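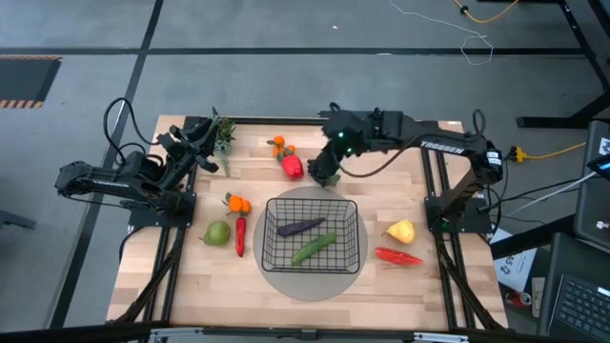

Okach, Monday, June 17, 2019

Chapter 8
Choosing a Two-Arm Bench Kit

Before you read on. Get a pencil. Write down what you'd want a pair of small robot arms to do for you, on a bench, next to other people's stuff. One page is plenty. You'll need it at the end of the chapter.

Chapter 7 was about single arms, bolted down, one job each. Now two arms share one table and the buying questions change. Reach overlaps. Cables get in each other's way. The price goes up by more than double, usually, and the catalog won't say why.

We'll work through one offer from start to finish, the Netow bench package. It comes as a service with the hardware inside it: table fitting, two arms, mats, a starter set of objects, then 11 weeks of support by phone. Two other offers come in for comparison, Gindus (hardware only, you do the rest) and Nugroho (rental by the month). None of the three is best for everybody. Prices are in the table at the back of the book and they will be out of date by the time you get there.

8.1 What the work looks like

Sorting produce into a wire basket is a common first job for a kit like this. Sounds dull. It's a good test all the same. An eggplant is smooth and wide at one end. A chili is thin and lies close to the wood. Oranges in a cluster want to be treated as one thing, and a gripper set up for single fruit will have a bad time with them. Pears have a stem that may or may not be useful.

Look at where things sit before you look at the arms. The basket is near the middle, over a round gray mat, with an eggplant and a long green vegetable already in it. The rest of the produce is spread out on both sides and toward the back. One arm is reaching across the table, gripper down, just past the mat. The other is folded back over its base. That is typical of two-arm work and it matters for the budget: you pay for both arms all day, and for part of the day one of them waits.

Ask the seller how much of it. Netow gives a figure in writing if you ask. Gindus sends a spreadsheet and lets you work it out, which took us most of May.

8.2 Things the brochure leaves out

Cables. Count on them needing as much room as the arms do. A loop standing above an elbow is normal, the joint needs slack. Check that the loop clears the other arm at full reach, and check it with the arms moving slow. Rails along the sides give the cables something to follow.

The table. Most kits assume you have one. Butcher block is fine, heavy is better. Measure twice — the base plates take more off the usable width then the drawings suggest.

The floor around it. Extension cords, stands, a laptop. All of this has to go somewhere, and the quote covers only what is on the bench.

Support hours. Netow's phone line is good in the morning and slow after lunch. Nugroho answers email only. Gindus has a forum.

Spare fingers. Order them with the kit. Ordered later they cost more and come seperately from the screws.

8.3 A fair trial

Don't judge a kit on ten good picks. We use 100 picks for a first look and 2000 before signing anything. Same objects, same basket, different starting places. Write down every miss, and what kind: dropped, bumped, never gripped. A bump against the basket rim counts as a miss even if the pear goes in.

Keep the objects mixed. Long ones, round ones, something in a bunch. Sellers like to demo with round ones.

Terms for this chapter: reach overlap, idle share, slack loop, pick, miss. Definitions in the margin as they come up.

Now take out the page from the start and cross off anything that needs only one arm.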